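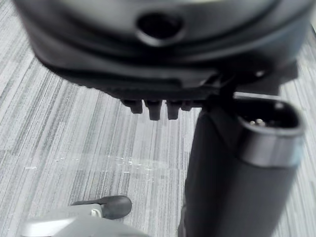
Quiénes somos

¡Hola! Soy Hedvig Fagerlund y llevo Plavurport, un taller de piezas y conectores en la calle Espinoza. Si has llegado hasta esta página seguramente tienes en la mano una carcasa rajada, un enchufe de una forma rarísima o una tapa de la que solo sabes que "antes cerraba bien". Pues bienvenido, de eso vivimos.

Empecé arreglando cosas en el cuarto de la plancha de mi madre, con un soldador que quemaba más mesa que estaño. Antes había trabajado nueve años en Markevora, en el almacén de recambios, y de allí me traje una manía que no se me ha quitado: no tirar nunca una pieza sin mirarla antes por debajo. Por arriba todas las carcasas se parecen (negras, grises, lisas, muy monas), pero por debajo están las pestañas, los salientes y los encajes, y ahí es donde se sabe de verdad qué pieza tienes y con qué va a casar. Me pasaba las tardes dándoles la vuelta a cosas, y todavía lo hago.

Ahora somos cuatro en el taller. Burgi Eder lleva toda la parte metálica: collarines, aros, tapas abombadas, casquillos. Vino de Himisberg para ayudarme un mes de febrero en que se me juntaron los encargos y ya se quedó, con sus limas y su radio. Yo sigo con los plásticos y los conectores, y las otras dos personas del equipo se reparten el mostrador, los envíos y esa tarea infinita que es clasificar cajones.

Qué hacemos

Un poco de todo, pero siempre pequeño. Buscamos piezas que ya no se venden, reparamos las que tienen arreglo y adaptamos las que casi encajan pero no del todo. Nos llegan conectores redondos con los pines torcidos, carcasas con una patilla partida, tornillos que alguien apretó con demasiado entusiasmo... También compramos lotes de recambios viejos a talleres que cierran, y esos días son mi parte favorita, lo confieso. Abrir una caja que lleva veinte años cerrada y encontrarte bolsitas etiquetadas a mano me hace más ilusión que a otros un viaje.

En los cajones tenemos más de 3000 referencias. No están todas en la web, ni mucho menos, porque cada una hay que medirla, fotografiarla y escribirle una ficha decente, y eso va despacio. De momento hay 300 con ficha completa. Si no ves la tuya, escribe igualmente, que lo más probable es que me suene de algo. 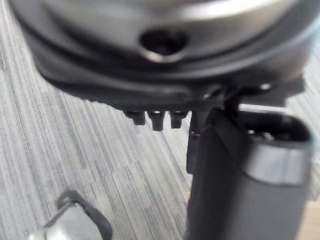
A Burgi le encanta el metal satinado y le tiene la guerra declarada al pulido de espejo. Dice que en una superficie cepillada los roces del uso se llevan mejor, y que un borde bien repasado se nota con el dedo antes que con la vista. Yo ya no discuto. Le he visto pasarse una mañana entera con el canto de un agujero porque "raspaba" y yo, que lo había tocado tres veces, no notaba nada. Luego el cliente vino a recogerlo y lo primero que hizo fue pasarle el pulgar, así que me tuve que callar.

Con los conectores la maniática soy yo. Antes de entregar uno miro los pines con lupa, uno por uno, y lo enchufo y desenchufo unas cuantas veces para ver si entra recto. Si hay que forzarlo, no sale del taller. Y si una reparación no merece la pena te lo digo, aunque me quede sin el encargo (alguna vez me ha pasado con piezas que me apetecía muchísimo arreglar, qué rabia).

Cómo trabajamos contigo

Lo más fácil es que nos mandes un par de fotos, una por cada lado, con una regla o una moneda al lado para hacernos idea del tamaño. La parte de abajo, por favor, ¡la de abajo! Es la que casi todo el mundo se olvida. Si además sabes de qué aparato salió, estupendo, y si no, ya lo iremos averiguando.

El diagnóstico es gratis. Guardamos las piezas 30 días desde que te avisamos de que están listas, y si vas a tardar más llámanos y buscamos un hueco. Las reparaciones sencillas suelen salir en la misma semana. Las búsquedas ya son otra historia: tuvimos a un señor esperando siete meses una tapa y, cuando por fin apareció, estaba en nuestro propio cajón de "varios".

Dónde estamos

En la calle Espinoza, en el bajo, con la puerta verde. El timbre suena poco, así que insiste. Abrimos de lunes a viernes por la mañana y por la tarde, y el sábado solo hasta la una, que es cuando viene la gente con más calma y acabamos hablando de radios antiguas. Hay café, regular, y un taburete para quien quiera mirar cómo trabajamos.

Para presupuestos y búsquedas usa el formulario de contacto y pon "pieza" en el asunto. Te contestamos Burgi o yo.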